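4. Der Küchentisch

Wenn die Regale aus Abschnitt 3 stehen und nichts mehr wackelt, kommt der Teil, auf den ich mich bei jedem Aufbau am meisten freue. Der Küchentisch ist bei uns im Spielhaus Dunddale der erste Platz, an dem die Kinder hängen bleiben (und leider auch der erste, an dem Teile verschwinden). Plant dafür eine gute Stunde ein, wenn ihr es zum ersten Mal macht. Beim zweiten Mal seid ihr in zwanzig Minuten durch.

4.1 Was ihr braucht

– den Tisch mit der weißen Platte
– die Kiste 41 mit den Spiellebensmitteln und der Ketchupflasche aus Stoff
– das ovale gelochte Tablett, bei uns heißt es nur »das Sieb«
– die Teller
– den Tischofen
– ein weiches Tuch und eine Schüssel mit lauwarmem Wasser
– Filzgleiter, falls der Boden empfindlich ist

Die Kiste 41 steht im Lager ganz unten, hinter der Verkleidungskiste. Bitte zieht sie am Griff heraus und nicht am Deckel, der Deckel ist schon zweimal geklebt.

4.2 Tisch stellen und abwischen

1. Stellt den Tisch so, dass man von beiden Längsseiten herankommt. Eine Armlänge Abstand zur Wand reicht, mehr ist schöner.

2. Drückt an allen Ecken einmal kräftig auf die Platte. Wenn es kippelt, dreht ihr am Fuß, bis Ruhe ist. Legt bitte keine gefaltete Pappe unter, die rutscht nach ein paar Tagen heraus und liegt dann irgendwo im Raum.

3. Wischt die Platte mit dem feuchten Tuch ab und danach trocken nach. Auf Weiß sieht man wirklich alles, jeden Filzstiftpunkt und jeden Fingerabdruck vom Keksessen.

Hinweis: Scheuermilch lasst ihr bitte im Schrank. Ich habe sie an unserem alten Tisch ausprobiert, und die matte Stelle hat mich jahrelang angeschaut. Gegen Filzstift hilft ein bisschen Spülmittel und Geduld.

4.3 Den Ofen aufstellen

4. Der Ofen kommt an die rechte Seite des Tisches, mit der Tür so, dass sie frei aufgeht. Hebt ihn zu zweit, wenn ihr könnt. Er ist gar nicht so schwer, aber er ist unhandlich, und man sieht beim Tragen seine eigenen Füße nicht.

5. Öffnet die Tür einmal ganz und schließt sie wieder. Schleift etwas, steht der Ofen nicht gerade.

6. Wickelt das Netzkabel auf und bindet es auf der Rückseite fest.

ACHTUNG: Der Ofen ist ein echtes Gerät und wird bei uns ausschließlich zum Spielen benutzt. Er wird nie angeschlossen, auch nicht »nur kurz zum Toastmachen« in der Pause. Klebt die 2 Steckdosen in Tischnähe mit den Kindersicherungen zu, bevor die erste Gruppe kommt. Auf Stoff und Kunststoff im eingeschalteten Ofen möchte ich nicht einmal in Gedanken herumkauen.

ACHTUNG: Die Glastür ist eine prima Fingerfalle. Zeigt den Kindern am Anfang, wie man sie am Griff anfasst. Bei ganz kleinen Gruppen lassen wir sie einfach mit einem Band zugebunden.

4.4 Geschirr und Sieb

7. Der große helle Teller kommt nach oben in die Mitte. Von dort aus verteilt sich im Spiel sowieso alles, also gönnt ihm ruhig etwas Platz.

8. Das Sieb legt ihr links daneben und ein Stück tiefer, mit der Längsseite zum Betrachter hin, also hochkant und nicht quer. Quer stößt man dauernd mit dem Ellbogen dran. Fragt mich, woher ich das weiß!

9. Die kleineren Teile in Blau und Türkis dürfen lockerer liegen. Ich schiebe sie meistens dahin, wo noch Luft ist.

10. Fahrt mit dem Finger einmal rund um den Rand vom Sieb. Fühlt es sich irgendwo scharf an, kommt es sofort weg vom Tisch und in die Reparaturkiste.

Tipp: In den Löchern setzt sich gern Knete fest. Einweichen bringt wenig, besser lasst ihr sie durchtrocknen und drückt sie dann mit einem Holzstäbchen heraus. Ojārs schwört auf Zahnstocher, mir brechen die immer ab.

4.5 Die Ketchupflasche

Jetzt kommt der Star. Die rote Stoffflasche mit dem Heinz-Etikett ist das beliebteste Teil in der ganzen Kiste, und sie hat hier ihren festen Platz auf dem Sieb. Warum eine Ketchupflasche auf einem Sieb liegt, hat mich noch kein Kind gefragt. Die Erwachsenen fragen alle.

11. Klopft die Flasche kurz aus und knetet sie mit beiden Händen durch, vom Boden zum Hals. Dann verteilt sich die Füllung wieder, die sich beim Lagern gern in einer Hälfte sammelt.

12. Legt sie der Länge nach auf das Sieb, das Etikett nach oben. Der Hals zeigt vom Betrachter weg und darf ruhig über den Rand hinausragen.

13. Prüft, ob das Etikett rundum fest sitzt. Zupft vorsichtig an den Ecken. Lose Fäden werden abgeschnitten, bitte nicht gezogen. 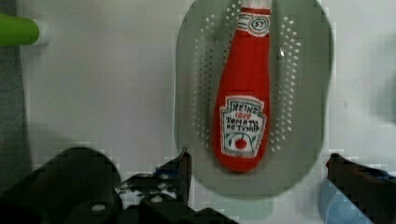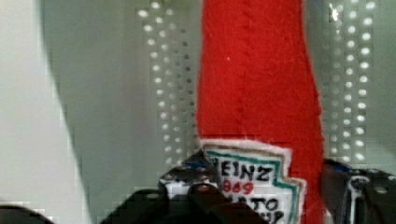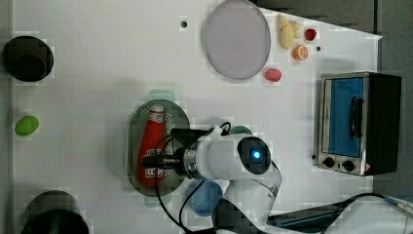 Merike Kļaviņa
Raumausstattung und Anleitungen, Spielhaus Dunddale

Hinweis zur Pflege: Der rote Stoff fusselt ein wenig, und das gehört bei so einem kuscheligen Material dazu. Eine Kleiderbürste hilft, immer in eine Richtung. Eine Fusselrolle mit Kleber geht zur Not auch, aber dann bitte um das Etikett herum. In die Maschine kommt die Flasche bei uns nicht. Ich wasche sie von Hand, kalt, mit ganz wenig Feinwaschmittel, und lasse sie auf einem Handtuch liegen, bis sie auch innen durchgetrocknet ist – das dauert im Dezember gern mal drei Tage.

ACHTUNG: Eine aufgegangene Naht ist kein Schönheitsfehler. Sobald Füllung zu sehen ist, nehmt ihr die Flasche vom Tisch. Füllwatte landet bei Kleinkindern schneller im Mund, als man gucken kann.

4.6 Das Essen verteilen

14. Banane, Erdbeere und die halbe Orangenscheibe kommen als Grüppchen rechts oberhalb vom großen Teller hin. Sie sollen aussehen, als hätte sie gerade jemand aus der Einkaufstasche geholt. Bitte nicht in Reih und Glied, an eine schnurgerade Auslage trauen sich viele Kinder nicht ran.

15. Das eiförmige rosarote Teil findet seinen Platz am Tellerrand. Es rollt gern weg, deshalb lehne ich es immer irgendwo an.

16. Alles andere aus der Kiste bleibt erst einmal drin! Ich weiß, die Versuchung ist groß. Ein voller Tisch sieht im ersten Moment toll aus, und nach fünf Minuten liegt die Hälfte auf dem Boden. Legt lieber zur Halbzeit etwas nach, dann gibt es noch einmal ein großes Hallo.

Hinweis: Wer mit Kindern unter drei Jahren arbeitet, geht vorher jedes Teil mit dem Prüfbecher durch. Was hineinpasst, kommt in die kleine Dose mit dem Schraubdeckel und bleibt im Lager. Der Becher hängt an der Innenseite der Lagertür.

4.7 Kurzer Rundgang vor dem Öffnen

17. Geht einmal in die Hocke und schaut euch den Tisch aus Kinderhöhe an. Was könnt ihr erreichen, wo stoßt ihr euch den Kopf?

18. Schiebt alles, was über die Kante ragt, ein Stück nach innen.

19. Kontrolliert, dass kein Kabel im Laufweg liegt.

20. Tragt den Aufbau im Heft ein, mit Uhrzeit und Kürzel. Fehlt etwas, schreibt es bitte gleich daneben, auch wenn es nur die Erdbeere ist.

4.8 Wenn etwas nicht klappt

Die Flasche rollt vom Sieb: Dann ist sie zu prall gestopft oder die Füllung sitzt schief. Noch einmal durchkneten (Schritt 11) und in die Vertiefung drücken.

Das Sieb rutscht auf der Platte: Meistens ist der Tisch noch feucht. Trocknen, neu auflegen. Hilft das nicht, liegt in der Schublade eine dünne Antirutschmatte, die ihr auf Größe schneiden könnt.

Die Ofentür fällt von allein auf: Steht der Tisch schräg? Erst die Füße nachstellen, dann den Ofen ein wenig nach hinten rücken. Bleibt es dabei, bindet die Tür zu und meldet euch bei Nandini Kotian, sie hat die Ersatzteile.

Alle wollen gleichzeitig den Ketchup: Ja. Dagegen habe ich kein Mittel gefunden. Wir hatten letztes Jahr fast 1.000 Kinder am Tisch und genau eine Flasche, und am besten funktioniert bei uns ein Kochlöffel, der herumgegeben wird. Wer ihn hat, darf würzen.

4.9 Abräumen

Abgeräumt wird in umgekehrter Reihenfolge. Erst das Essen, dann die Flasche, dann Teller und Sieb, und der Ofen bleibt stehen, wenn am nächsten Morgen wieder geöffnet wird. Die Flasche kommt als letztes Teil obenauf in die Kiste 41, mit dem Etikett zum Deckel und ohne etwas Schweres darüber. Weiter geht es mit dem Kaufladen in Abschnitt 5, dafür braucht ihr den Kreuzschraubendreher.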